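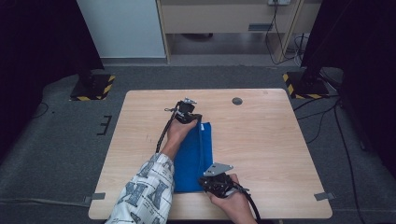 Section 7. Comparing two pairs of hand-held grippers on the cloth task

By now you should have both pairs of grippers charged with their settings from Section 3, and we can come to the part most people have been waiting for, which is trying them on something soft. Cloth is a lovely test. It shows up a weak pinch very quickly, and it costs next to nothing if you get it wrong.

The steps were first written by Sowmya Iyer for the Brurau pair and later widened by Ebbe Rønning to take in the Najafi pair as well. They work the same way for both, so please don't be tempted to change the order for one and not the other.

Before you start

1. Clear the tabletop and lay one cloth on it, well inside the edges. Plain colours are easiest to follow when you look back over a recording.

2. Check that the table is still lined up with its tape. If it has been nudged, move it back before you do anything else.

3. Pick up one gripper in each hand and let the cables fall to the outside of your wrists. Give yourself plenty of slack — more than you think you need, as you will be reaching across the cloth quite a lot.

Caution: Keep fingertips behind the jaws at all times. The pinch is not strong, but it is quite enough to make you drop the gripper.

Running the comparison

4. Press Start in the Pisside recorder and wait for the tone.

5. Bring one gripper to a top corner of the cloth and close the jaws gently. Rest the other lower down to hold the cloth steady.

6. Fold the top edge towards you, let go, and smooth the fold with the side of the jaw. Take your time over this, because hurrying is what spoils most first attempts.

7. Open the cloth out again and bring both grippers back to the table, ready for the next go. 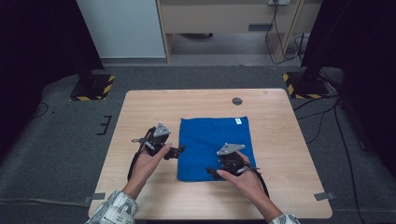
Carry on in this way until you have 24 folds with the first pair, then have a proper rest, change over to the second pair and do the same again. A full comparison is 288 folds, and we would much prefer that you spread them over several sittings than finish with tired wrists.

Note: If the jaws close and the cloth slides out, mark the fold as a slip and go on to the next one. Please don't repeat it, however cross you may feel.

Note: Use the same cloth for both pairs. Bezawit Fikre once spent a whole afternoon puzzling over two sets of results before she found that one cloth had been starched.

When you have finished, save the recording under the name of the gripper pair and move on to Section 8, where we go through the slip counts together.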